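White powdery stuff on bar soap, is it mold??

Asked in Household > Bathroom and Laundry
Asked by Waltraud Wieser
Tags: soap, bar soap, residue, hard water, storage

Hi all. Quick one I hope. We moved to Pundley last December and ever since then every bar of soap in this house gets a white dusty coating on it. Mostly on the edges and corners, sometimes specks on the flat part too. Comes off on a dry finger if you rub, sort of like chalk. Comes right back in a few days.

Things I already tried:
- different brand (two diffrent ones)
- ceramic dish instead of the plastic one
- rinsing the bar after every use
- leaving it out on the table in the spare room a whole day to dry, that made it worse if anything

No smell. Doesn't itch. My mother in law says mold and wants me to throw out the whole box — I bought a case of 14 when they were on sale so I would rather not. The ones still in the wrapper look fine except one, which has a bit of it along one end.

Also is there any way to store them so it doesn't happen? And is it ok for the kids to use. Thanks in advance, typing this on my break so sorry if it's a mess.

Comments on the question:

Nipon Sitthichai: fuzzy or flat? Mold is fuzzy. Any color to it?

Waltraud Wieser: flat. white white, no green or anything

Nipon Sitthichai: then probably not mold

Amnuay Chantharasri: do you have a water softener? what's the kettle look like inside

Waltraud Wieser: no softener. kettle is horrible lol. crusty all round the bottom

3 answers

Answer from Wichai Sombatkul
Marked as helpful by the person who asked

Not mold. Two different things that can look the same, and you may well have both.

First one is soda ash. Turns up on homemade and small batch soap mostly. A little leftover lye at the surface meets the air while the bar is curing and you get a fine white bloom, usually heaviest on corners and along the top edge. Harmless once the bar is properly cured. Washes off in the first few uses and on a finished bar it mostly doesn't come back.

Second one is plain hard water. Calcium and magnesium in the water grab on to the soap and make scum, same stuff as the ring in your tub. Bar sits wet, water dries off, scum and minerals stay behind. Comes back every time the bar gets wet and dries. Going by your kettle this is your main one.

How to tell, takes a minute:
Rub the spot with a dry thumb, then rinse the bar with bottled distilled water (not tap), shake it, stand it on edge somewhere airy overnight. If it's clean the next morning and then goes white again after a day of tap water, it's your water. The wrapped bar with white on one end is something else — could be ash, could be that the wrapper leaked a bit and that end dried out faster. Wouldn't worry.

What to do about it:

1. Get the bar up off the dish. A rack or a dish with ridges and a drain hole. Flat dishes hold a puddle, ceramic or plastic makes no difference.
2. Keep it out of the direct spray if it's in the shower.
3. Wipe it with a damp cloth once in a while. Don't scrape it with a knife, you just lose soap.
4. Clean the dish itself with white vinegar, otherwise the crust in there gets back on the bar. Rinse the vinegar off well, it turns soap sort of greasy.
5. Swap two bars, one in use, one drying. They last longer too.

Rinsing after use in your case just puts more hard water on it. I'd stop that. Leaving it on the table all day only let it dry out so you could see what was already there, it didn't add anything.

Storage for the rest of the case: closet shelf, wrappers on, lid of the box open a little so air gets in. Not under the sink and not in the bathroom at all if there's another spot. Not a sealed tub either or they sweat.

Kids are fine with it. If anyone gets dry or red skin that's more the hard water plus soap in general, try a mild liquid wash for that one person.

Comments:

Waltraud Wieser: thank you!! this is so much more then I expected. will do the distilled water thing tonight

Amnuay Chantharasri: agree on the vinegar. did that to my Falow dish and it had a layer like eggshell in it

Wichai Sombatkul: let us know how the test goes

Answer from Vichien Nilsuwan

Same at our place near Phuthong. Very hard water, plumber tested it and said over 200, forget the units, parts per million I guess. Pink bar by the sink in the laundry room, always looks dusty no matter what. 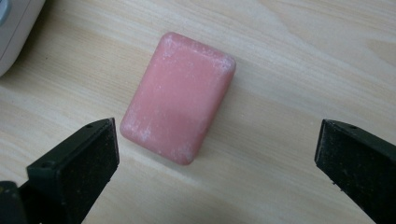 Last edited 28 July 2020

Chalky along the top edge, worst at the corner, then little specks over the face of it. Is yours like that? Pink shows it more, on a white bar I never noticed a thing.

What I do — nothing much. Swipe it with a wet hand before I wash and it's gone. Bought one of those Flilley wire racks for the shower, that helped, bar isn't sitting in goo now. Around 13 bucks, which is too much for bent wire but ok.

Did look into a softener. Quote came to more than I wanted to spend over some dust on soap so no. Might do it later for the kettle and washing machine.

Comments:

Waltraud Wieser: YES exactly like that, mine's on the corners too. ok relieved

Nipon Sitthichai: does the rack rust? had one go orange on me in 4 months

Vichien Nilsuwan: not so far, but I dry it off when I remember

Answer from Amnuay Chantharasri

switch to liquid soap, problem solved

Comments:

Waltraud Wieser: I have a whole case of bars :(

Amnuay Chantharasri: grate them up and cook them down with water then, makes hand soap. bit snotty in texture but it works in a pump. use distilled water for it

Wichai Sombatkul: some brands set up like jelly when you do that, try half a bar first

Related questions
Why does my soap crack down the middle
Getting soap scum off a glass shower door
Does bar soap expire
Soap dish keeps sticking to the sink, how to get it loose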